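Checking, cleaning and recording used toys before they go on a lending shelf

Updated Mar 6, 2021

This procedure covers small hard toys for children under school age: stackers, shape sorters, nesting cups, rattles, wheeled toys and similar. It was written for the toy shelf at the Biltaven branch and is now used at Flostavport as well. It doesn't cover soft toys, books, puzzles with loose paper parts, or anything that plugs into the wall. Battery toys are accepted but have extra checks, given near the end.

Work through the steps in the order given. The inspection comes before the wash, and a second, shorter inspection comes after drying. A toy that fails the first inspection isn't washed.

What you need

A flat, light-colored surface large enough for one toy and its parts
Plain white paper, unprinted
A desk lamp that can be moved
A small parts tester (the clear plastic cylinder)
Mild dish soap with no added scent
A soft brush and an old toothbrush
Cotton swabs
A drying rack with good air flow
Record cards and a pencil
Zip bags for parts

Step 1. Intake

Write the date received and the donor code on a blank card. Do not write the donor's name. Put the card and the toy in the same tray and keep them together until the toy is shelved or rejected.

If the toy came in a box, keep the box until the card is finished. Boxes often give the maker, the model number and the age range, none of which may appear on the toy itself. Once the information has been copied, the box can be recycled.

Smell the toy. Smoke, mildew and strong perfume don't come out of most plastics in one wash, and a toy with any of these is set aside for airing. Leave it uncovered on the airing shelf, away from the clean stock. If the smell is still there at the next work session, reject it.

Step 2. Lay out and count the parts

Lay every part out separately. Compare them with the box, the leaflet or the maker's parts list. If none of these is available, look for gaps that suggest a missing part: a shape sorter with an unused hole, a nesting set with an uneven jump in size, a pegboard with more holes than pegs.

A missing part is a reason to reject only in these cases:

The remaining parts have a hole, post or slot that is now exposed and could trap a finger.
The toy no longer works as intended, as with a gear board that has no drive gear.
The missing part held something else in place, such as a cap, plug or retaining ring.

Otherwise the toy is kept and the missing part is written on the card under "Known gaps." Borrowers compare the toy with the card at return, so the entry has to be exact. "One cup missing" is not enough. Write which one.

Step 3. First inspection

Put a clean sheet of white paper under the toy. Loose grit, flaking paint and fine plastic dust show up on it far better than on a bare bench, and the sheet can be folded up and thrown out with whatever has dropped. Change the sheet for every toy.

Set the lamp low and to one side so that it throws a shadow. Raking light brings out hairline cracks, sink marks and raised mold seams. Turn the toy slowly, then move the lamp to the other side and repeat.

Check the following:

Edges. Run a fingertip along every edge and seam. A seam that catches on skin can sometimes be dressed with fine abrasive paper if the material is solid and unpainted. Painted parts aren't sanded.

Cracks. Flex thin sections lightly. Any crack that opens is a reject, however short.

Attached details. Eyes, knobs, beads, buttons and other raised details are pulled straight out with firm finger pressure, then twisted in both directions. Anything that moves goes on to the parts tester, in the position it would be in if it came off. If it would fit inside the cylinder, the toy is rejected.

Surface finish. Chipped or chalky paint is a reject. So is printing that comes off on a damp swab.

Markings. Copy any molded or printed marks to the card. If they're too faint to read directly, rub a soft pencil over thin paper laid on top.

Stacking toys are inspected assembled first and then taken apart. Assembled, check that the post stands firmly in the base and that each ring lifts off without sticking. Taken apart, check the tip of the post, the socket it sits in and the inner wall of each ring. Dirt collects on the inner wall and is easy to miss when the stack is together.

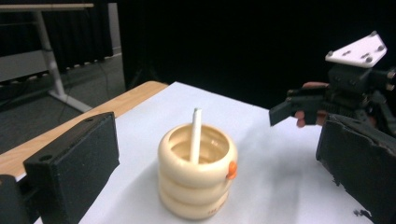
Step 4. Wash

Use warm tap water and a small amount of soap. Hot water can loosen glued joints and cloud clear plastic.

Solid plastic parts can be put fully in the water. Hollow parts with a vent hole or an open seam can't, as the water that gets in doesn't drain and mold follows. Wipe these with a wrung-out cloth and clean around the hole with a swab. Wooden parts are wiped only, one at a time, and dried at once with a second cloth.

The order of work:

Brush off dry dirt first.
Wash the outside with the soft brush.
Use the toothbrush on grooves, threads and raised lettering.
Rinse under running water.
Shake off the water and move the part to the rack.

Sticker residue is removed before the wash with a little vegetable oil, left on for a few minutes and wiped off. Wash twice afterward, or the surface stays slick. We used Festel label remover until last February and stopped because it dulled the finish on some of the older plastic pieces.

Step 5. Sanitize

Follow the label on whatever product your site has approved, including the contact time. The surface has to stay wet for the full time given. Rinse with plain water at the end even if the label says that rinsing is optional, as nearly everything on the shelf ends up in someone's mouth.

Do not mix products, and don't use a product on wood unless the label names wood.

Step 6. Dry

Stand parts so that no cavity faces up. Cups go upside down, rings lean against the rack wires, and tubes are set on end. Leave overnight. Towel drying alone is not accepted for plastic parts, since lint sticks in grooves and corners stay damp.

To test whether a hollow part is dry inside, shake it next to your ear, then hold it vent-down over dry paper and tap it. Any spot on the paper means more rack time.

Step 7. Second inspection

Repeat the edge and attached-detail checks from Step 3. Washing sometimes loosens a glued detail that seemed sound, and a crack packed with dirt may only show once it's clean. Fit the toy together and take it apart twice. Note any change on the card.

Step 8. Battery toys

The battery door must close with a screw. Doors that open with a fingernail are rejected. Take out the old batteries, look for white or green crust on the contacts, and reject the toy if the crust has spread beyond the metal. Light crust on the contacts alone can be cleaned with a swab and a drop of white vinegar, then dried thoroughly.

Toys that take button cells aren't accepted in any condition.

Step 9. Record card and bag

The finished card carries:

Shelf number
Short name of the toy
Maker and markings, if known
Age range as given by the maker
Number of parts, with a short list
Known gaps
Date checked and initials of the person who checked it

The card layout is the Olaniyan pattern, with the parts list on the back so that it can be read through a clear bag. Put the loose parts in the bag, press out the air and place the card against the side. If a toy is too large to bag, tie the card on with cotton tape and remove the tape when the toy is lent.

Recheck interval

A toy on loan is wiped and counted at every return. The full procedure from Step 3 on is repeated after every three loans, or sooner if a borrower reports damage. Toys that haven't been lent since the last check need only a dusting.

Notes on the work surface

Any flat surface will do provided that it's light in color and can be wiped. A dark or patterned top hides small parts. If the only space is a carpeted room, don't inspect directly on the carpet. Fibers get into threads and sockets, and a dropped screw is hard to find. Lay down a rigid board and put a white top on it. The top should sit flat without rocking when you lean on one corner. Keep sleeves pushed up or snug at the wrist so they don't sweep parts off the edge, and work with one toy on the surface at a time.
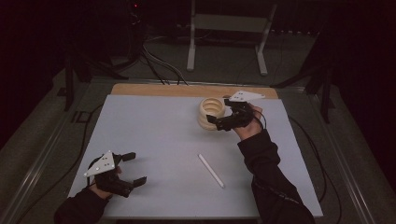 Comments

Kulsoom Afridi
We follow nearly the same routine, but we do the parts tester check on every separate piece, including the ones that came through the pull test without moving. It adds two minutes per toy. Last year it caught a nesting set where the smallest cup went straight into the cylinder, and the pull test would never have shown that. Could Step 3 be changed to say so? Also, what do you do with rings that have a rattle inside? Ours have a seam but no vent hole, and I can't tell whether they count as hollow for Step 4.

Reply from the page editor
The tester check on loose pieces is a fair point and will go into Step 3 at the next update. Sealed rattles are treated as hollow: wipe only, and go over the whole seam under the lamp in both inspections. If the seam opens at all when pressed, reject the part.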